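Section 4: Setting up the rack and loading it

Okay, so you've got the Vordale out of its box and the coating wiped down (see Section 3 if you skipped ahead, I know I would). Now for the part I get the most mail about, which is how to load the thing so your plates stay put.

1. Pick your spot. You want a flat counter with at least 4 inches between the rack and the wall, so you can get your hand around the back. I keep mine to the right of the sink and work left to right.

2. Press down on each corner, one at a time. If it rocks, take hold of the outer wire and flex the low leg down a tiny bit. Tiny! I went at my first one like I was bending a coat hanger and it never sat level again.

3. Turn the rack so the plate slots face whichever hand you dry with. I'm left-handed, so my setup is backward from my husband's, and we've had words.

Note: There's no tray in the basic version. Put a folded towel under it, or get the Grullberg mat, which fits with a little to spare on the long side.

4. Load the big plates first. Lower each one straight down into its slot and let go only when you feel it settle against the wires. Dinner plates up to 9 inches will stand nicely. Anything wider tends to lean, and I give it every other slot.

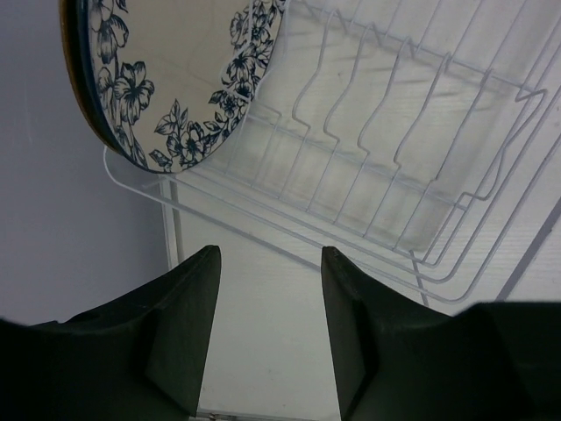 5. Now the small plates, then saucers. Keep all the faces pointing the same way. It saves room and the patterned rims don't rub on each other, which matters if you've got older painted pieces like my grandmother's.

6. Bowls go last, at the open end, tipped forward so water doesn't pool in the foot ring. Deep ones can go upside down across two slots.

Caution: Don't hang a heavy skillet off the end rail. Konrad Sobczak wrote to me in March about doing exactly that with a full load of dishes in, and he lost 3 soup plates. Heavy stuff goes flat on a towel, please.

Caution: If the coating chips, stop using that slot until you've patched it. Bare wire rusts fast and leaves orange marks on light glazes that are a real pain to scrub off.

7. Unload from the front, small things first, and hold the rack with your other hand while you pull the last couple of plates. It's pretty light once it's nearly empty and it likes to scoot.

For cleaning the wires and getting rid of hard water spots, go on to Section 5.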